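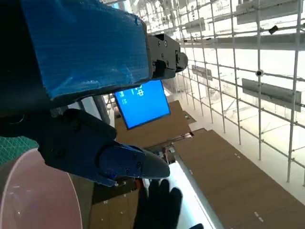 Falcão bench cutting mat, green, large size
Equipment review, Iltwood Workshops
Reviewed by Leonor Torres, Materials and Benches
22 June 2026

Purpose of the review

Iltwood Workshops keeps cutting mats on all of its shared benches and replaces them as they wear. The mats used until this spring were supplied under the Ania name, in a size that is no longer made. The Materials and Benches section was asked to find a replacement and to report on whether it could be used across the building, including on benches that also carry screens, trays and other equipment.

The mat chosen for trial was the Falcão bench mat, ordered through Stillby under catalogue number 2785. It was bought at the normal price. Neither the maker nor the supplier has seen this review before publication.

Description of the product

The Falcão is a green, self-healing mat with a grid of fine lines on its working side. The large size measures 1000 mm by 1000 mm. The reverse is plain and slightly rough to the touch. The corners are rounded, and no hanging hole is provided.

The grid is faint. Members who were used to the strong yellow lines of the Ania mat remarked on this during the first week, and several asked whether the print had already begun to wear. It had not. The lines are simply paler and thinner than is usual. In good light they are easy to follow. Under the older lamps at the north end of the main room they are hard to see from a standing position, and members working there tended to draw their own guide lines on the material to be cut.

Numbering runs along two edges only. This is a nuisance on a bench that is used from both sides, as the person opposite must read the figures upside down or turn the mat.

How the mat was tested

The trial lasted 10 weeks. The mat was placed on a shared bench in ordinary use, and members were asked to work as they normally would. The bench also holds a monitor, and most of the material passing over it is brown cardboard: packing boxes opened out flat, backing sheets, and offcuts used for templates. Card of this kind is harder on a mat than paper, because members press firmly and often go over the same line again.

The section inspected the surface at the end of each week, under the same lamp, and recorded any cut that could be felt with a fingertip. Comments were collected in the bench book. No special care was taken of the mat beyond wiping it down at closing time with a damp cloth.

Cutting performance

The surface grips a sheet of card well. A metal rule laid across it stays in place under moderate hand pressure, and this was the improvement over the Ania mat most often mentioned in the bench book. With the older mat, long cuts had a habit of drifting towards the end as the rule crept sideways. Members reported far less of this on the Falcão.

The blade meets a firm, even resistance. Snap-off knives and scalpels both ran cleanly. Rotary cutters were less satisfactory. The small wheel tends to sink slightly and leaves the last fibres of thick board uncut, so that the piece has to be finished with a knife. Members whose work is mainly in fabric may wish to try the mat before buying one for themselves.

Curved cuts gave mixed results. Wide curves, such as those made when drawing round a plate or a lid, were comfortable. Tight curves were harder, as the grip that holds a sheet steady for straight work also makes it difficult to turn the sheet smoothly beneath the blade. Experienced members dealt with this by slipping a piece of scrap card under the work and turning both together.

Recovery of the surface

Light cuts closed well and could seldom be felt the next morning. Deeper cuts along the same line did not close fully. By the end of the trial there was a noticeable groove along one printed line near the front edge, where most members had chosen to trim their sheets. A groove of this sort will catch a blade and pull it off course.

The section does not regard this as a fault in the product. It would, however, advise anyone installing the mat on a shared bench to give it a quarter turn every fortnight, so that the wear is spread. The square shape makes this easy, and in this respect the mat is better suited to shared use than the oblong one it replaces.

Cleaning and marks

Pencil, chalk and card dust came off with a damp cloth. Ballpoint needed a little washing-up liquid. Permanent marker left a grey shadow that could not be removed by any method the section was willing to try. White glue peeled away in one piece once dry, provided it had not been spread thinly. Hot glue also lifted, though it took a little of the surface shine with it.

Brown card leaves a fine dust in the texture of the mat, and this builds up if it is not dealt with daily. A mat left for a week was visibly duller and held the rule less well. After washing, the grip returned.

The maker advises against placing anything hot on the mat. Members are reminded that this includes mugs. One corner of the trial mat now has a slight rise following an incident with a teapot, and although it has been kept under a weight for several days it has not gone flat again.

Sharing the bench with other equipment

A mat of this size takes up a good deal of room. On the trial bench it reached close to the foot of the monitor, and trays, round dishes for small parts and loose pieces of card were regularly set down on top of it for want of anywhere else. This had two effects. The usable cutting area was often much smaller than the printed one, and members were inclined to cut in whatever corner happened to be clear, without moving anything first.

The section considers the second of these habits unsafe. A blade should never be drawn towards a cable, a screen or another person's hand, and a crowded mat makes all three more likely. The following rules were put in place halfway through the trial and will be kept:

Objects not in use are to be moved off the mat before any cutting begins.
Knives are to be closed and returned to the rack, and are not to be laid on the mat between cuts.
Flat card waiting to be cut is to be stood upright beside the bench and not stacked behind the screen.
The person cutting has the use of the whole mat until the work is finished.

Members accepted these rules without difficulty, apart from some complaints about the third. Large sheets stood upright beside the bench do fall over. A simple slotted rack has been requested.

On a bench where cutting is only an occasional task, the smaller Falcão mat would be the better choice. The section has handled this size at the supplier's counter but has not tested it.

Delivery and storage

The mat arrived rolled in a stout cardboard tube. Stillby's packing was good, but rolling is not a kind way to treat a mat this thick. It needed four days under boards before it lay flat, and one edge continued to lift for some time afterwards. Purchasers who need a mat for immediate use should ask whether flat delivery can be arranged. Stillby offers this to addresses within its own van area for a further charge.

Once flat, the mat should stay flat. It should not be leaned against a wall or left on a bench in direct sun. As there is no hanging hole, workshops with little table space will have to find a shelf deep enough to take it.

Comparison with the Ania mat

The Ania mat had clearer lines and numbering on all four sides, and was kinder to rotary cutters. The Falcão holds a rule more securely, recovers better from light cuts and does not slide on a varnished bench top. The smell of the new mat on unrolling was stronger, and lasted for most of the first week. It was noticed chiefly in the mornings, when the room had been shut.

In price there is little between them. The Falcão costs slightly more in the large size, although an order for several mats brings a reduction.

Findings

The section recommends the Falcão bench mat for straight cutting of card, board and paper on shared benches with good light. It is not recommended for the north end of the main room until the lamps there have been replaced, nor for the textile tables.

Rating: four out of five.

Iltwood will fit the mat to the remaining benches in the main room as the old ones are withdrawn. Withdrawn Ania mats that are still sound on one half will be cut down and offered to members for home use. Requests should be entered in the bench book with the size wanted. Comments on the Falcão may be left in the same book or sent to Leonor Torres at the Materials and Benches desk.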